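List: winby-supplies
Subject: Re: Desk organizers, what goes in which compartment
From: Valeriano Urquijo
Date: 4 May 2019

Gretchen wrote:

> We just got the new desk organizers for the front office and the
> two study rooms. They are the open plastic kind with the divided
> compartments. The old pencil cups are going in the closet. Does
> anyone have a layout they like? Ours are already a mess. Pens end
> up in the shallow part and fall over, the scissors go in points
> up, and small stuff sinks to the bottom where you can't get it
> out. Also, do highlighters go in standing up or lying down? I have
> heard both.
>
> One more thing. The order sheet says 36 organizers and I would
> like to know who is supposed to get the rest.

The rest are for the Gravmont rooms. They are in the hall closet there, bottom shelf, still in the carton. Please leave them until July, when the new desks come in. The order number is 3501 if you need to call Skála about it. Two of the ones I opened had a rough edge on the bottom and I set those aside to go back.

On the layout, we have been using the same kind at Ununau since last year and this is what we settled on.

Back compartments: tall things. Scissors go in the back left, points down, handles up. If you keep a ruler, put it in with the scissors. The back right is for glue sticks, a stapler that stands on end, or whatever else you have that is tall and doesn't roll.

Front left: this one is shallow, so use it for small things only. Erasers, a pencil sharpener, binder clips. Don't put loose staples or thumbtacks in there. We tried it and people got stuck reaching for the eraser. If you need tacks at the desk, keep them in a box with a lid.

Front right: pens and pencils. Ten or so is the limit before they start to jam. When somebody drops off a handful of giveaway pens, test them on scrap paper first and throw out the dry ones.

Highlighters: either way works for the ordinary ones, as long as the cap is on tight. We leave them on the desk during the day and put them in with the pens at closing. If you have the two-ended kind, lay them flat. I keep one green and one pink per desk. Yellow goes missing too fast to bother with, so those stay in the supply drawer and people can ask.

For what it's worth, we mark overdue items in pink and items on hold in green on the daily sheet, and having just the two colors out has cut down on the mix-ups. If your office uses different colors, keep yours, but write it on the card taped inside the drawer so the evening people know.
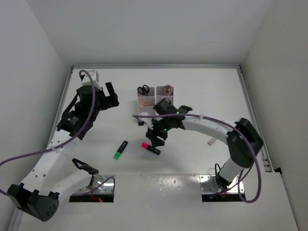 Organizer with the scissors in the back left, green and pink highlighters out in front.

Set the organizer toward the back of the desk and leave the space in front of it clear for paperwork. At Ununau we had one right at the corner and it got knocked off twice in one week. A bit of shelf liner under it will keep it from sliding. I have most of a roll left over and can send some with the next delivery bag.

To clean them, dump everything out and wash in the sink with dish soap. Dry them well before refilling, especially the corners, or the pencil labels come off and stick to the bottom. Once a month is plenty.

Refills for pens and highlighters are on the regular supply form, item 684. Please put in one request for the whole building and not one per desk. Paper clips come in the 1000 box and I would split one box between your three rooms.

If you come up with something better for the front right compartment, post it here. I still don't love how the pens sit in it.

Valeriano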